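Undham Shared Workshop
Bench notebook: two-arm cell, January

Entry made at the close of the evening session. Present: the undersigned and Deepak Garg.

The purpose of the session was to bring both arms into service on the common mat and to settle the working height of the grippers before any further routines are written. The bases remain bolted along the far edge, as agreed. The mounting plates supplied by Waratero were found to be true and need no further packing.

The controller was restarted at the beginning of the session and the Terkura joint files were loaded afresh. The left arm accepted its file at once. The right arm reported a limit fault at the wrist on 2 occasions, and the fault was cleared by re-seating the connector at the base. Members using the cell should check that connector before switching on.

The height of travel over the mat has been set at 900 in the controller's own units, reduced to 825 for the approach to a cup. At the higher figure the fingers pass well clear of the rims. The lower figure is provisional and should not be copied into other routines until it has been tried from both sides.

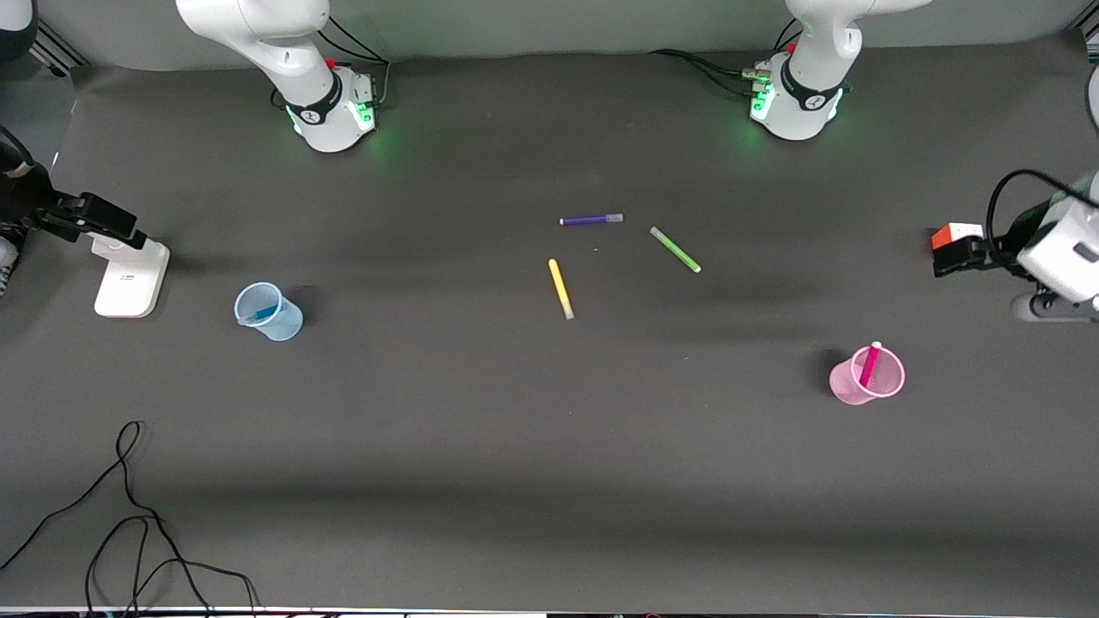 Marker sorting will be the first shared task. The rule is a simple one: each marker goes to the cup nearest its own colour, blue shades to the blue cup and pink shades to the pink. The remaining colours have no cup at present. Deepak proposes a third cup at the centre rear; I would prefer to leave that ground free until the two arms can be relied upon to keep out of each other's way.

The following matters are outstanding.

Loose cable on the mat is to be tied back and led off the front edge in a single run. Deepak has the clips.

The grip force for the cube is recorded as step 7. The same setting is too firm for a marker, and a separate value must be entered under its own name.

The mat is to be wiped down before the next session.

The Uniyal power supply is to be returned to the stores shelf and signed in.

Both stop buttons were tested before the arms were powered down. Log copied to the workshop drive under the cell folder.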